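About the Taltberg Robotics Club
We teach robot arms to build, fix and take apart computers, and we love it!
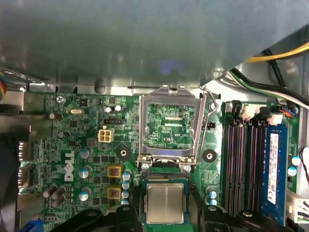 Who we are

We're students from ninth grade up, plus a few parents and teachers who came to one open night and never quite left. The club meets after school in the old print shop behind the library, from 3:30 until somebody's ride shows up. Hamdia Shiferaw started it with two friends and a box of old desktop computers, and the computers have been our favorite thing to work on ever since.

What we do

Our big project is called Tramis. The goal is for a robot arm to put a processor into its socket, close the lever and move on to the memory, all on an ordinary motherboard. It sounds small until you try it! The pins are tiny, the chip only goes in one way, and a gripper that squeezes too hard or tilts a little can spoil the whole run. So far we've logged 314 practice runs, and Saron Gebreyes has written up notes on nearly every one (bless her).

New members don't start on chips. You'll begin with wooden blocks, then memory modules, then screws – the screws are harder than you think. Fasil Sisay runs the programming table and will happily explain coordinate frames as many times as you need. Yannick Maillard looks after the grippers and prints new fingers when we want to try a different shape.

The Gebremichael Cup

Every August we take the arm to the Gebremichael Cup, where teams get 300 seconds to assemble as much of a computer as they can. Last time we came ninth, and we cheered like we'd won.

Join us

You don't need any experience, and there's no fee. Drop in, or ask for Tehay's mentor list at the library desk – Tsehay Lencho keeps it up to date and will match you with someone your first week.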